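印刷する | メールで送る

ブラボーの吸着カップ、また替えました

2020年11月18日

前号で「しばらくは触らなくて大丈夫そうです」と書いたばかりなのに、すみません、もう触っています。分別セルのブラボーです。朝いちばんに起動したら、缶を持ち上げる途中でぽろっと落とすんですよ。しかも毎回ではなくて、何度かに一度だけ。こういうのがいちばん困りますよね。

まず疑ったのはカップの劣化です。ログを見ると前回の交換から2291サイクル。うちの基準ではまだ替えなくていい数字なんですが、外して指でつまんでみたら縁がほんの少し硬い。洗浄液を変えたのが8月だったので、そのせいかなあと思いつつ、予備と交換しました。で、再起動。やっぱり落とす。がっかりです。

ここでビンドゥ・カマスさん(Bindu Kamath)に泣きつきました。彼女はカップには目もくれず、いきなりホースをたどりはじめて、第二関節の裏で手を止めて「ここ、こすれてる」と一言。見ると、結束バンドの切り口が腕の曲がるたびにホースに当たっていて、細い傷ができていました。縛ったのは私です……。腕を伸ばしきったときだけ傷が開いて真空が抜ける、だから遠い箱に運ぶときばかり落ちていたわけです。ログの位置情報をちゃんと見ていれば、自分でもわかったはずなんですよね。

直し方は地味です。ホースを200ミリほど長めに切り出して、関節の外側を大きく回し、バンドは面ファスナーに変更。継手のOリングもついでに新しくしました。真空スイッチのしきい値は、焦って下げなくて本当によかった! 下げていたら「つかんだつもり」のまま腕だけ動いて、もっとややこしいことになっていたと思います。

それから、前から気になっていた配線ダクトのふたも留め直しました。プロンディヴリー製のふたは爪が浅くて、掃除のたびに浮くんです。ネルスカの方は固すぎて今度は開かない。どなたか、ちょうどいいのを知っていたら教えてください。

機械の方が落ち着いたところで、箱の並びと基準位置の確認に移りました。腕を直すとみんなそこで満足してしまうのですが、箱が指一本ぶんずれていても、ブラボーは教わった座標に律儀に落としますからね。
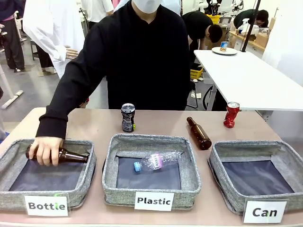

位置合わせの前には、必ず人の手で一巡やることにしています。腕を動かすのはそのあと。面倒がられるんですけど、私はこの順番が好きです。どの物がどの向きで入ると引っかかるか、自分の手でやるとすぐわかるんですよ。箱はグレーの布製で、手前に「Bottle」「Plastic」「Can」の札を立て、左からこの順です。茶色の瓶は横にして、首を右へ向けて左の箱の上へ持っていく。布の箱は縁がたわむので、登録する高さには少し余裕を見てください。つぶれた缶も混ぜておくのがおすすめです。きれいな缶だけで合わせると、本番でカップの当たりどころが変わって慌てます(去年の私です)。

一巡が終わったらティーチペンダントに持ちかえて、箱ごとに上空の点と放す点を登録し直します。速度は最初は一割で、手は非常停止のそばに。ダーリーン・フェア(Darlene Fehr)さんは箱の四隅にテープを貼って目印にしていて、これは真似しようと思います。はがした跡がべたつくのだけ、ちょっと気になりますが。

そのあと空箱に戻して連続運転にかけたところ、400サイクル超で落下は一度もなし。やれやれです。ただ、継手のあたりで小さくシューッと鳴る気がするので、石けん水を塗って見てみるつもりです。ビンドゥさんには「気のせい」と言われました。

当番の方にお願いです。始業点検の表に「ホースのこすれ」の欄を足しました。腕を伸ばした姿勢と畳んだ姿勢の両方で見て、傷があったら起動せずに私を呼んでください。予備のホースと面ファスナーは工具棚の3段目、カップの箱の隣に入れてあります。カップの在庫が残り少ないので、使った人は棚のノートに書いておいてくださいね。

このページを印刷 | 友だちにメールで送る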